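Mulder 460 Thermal Paste, 2 g tube

I've been using this stuff on my own builds since March and I like it a lot! It spreads easily, it doesn't string all over your fingers (well, not much), and one tube has done me five processors so far.

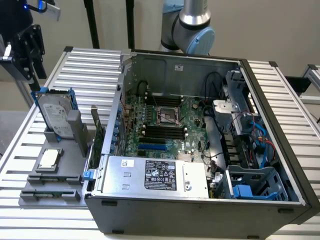
Open tower on its side, CPU socket still empty.

Put a pea-sized blob in the middle of the chip and let the cooler squash it out -- no need for a spatula. Wipe off the old paste first, please. Item no. 361, ships from our Kekolen store. Questions? Ask for Talha.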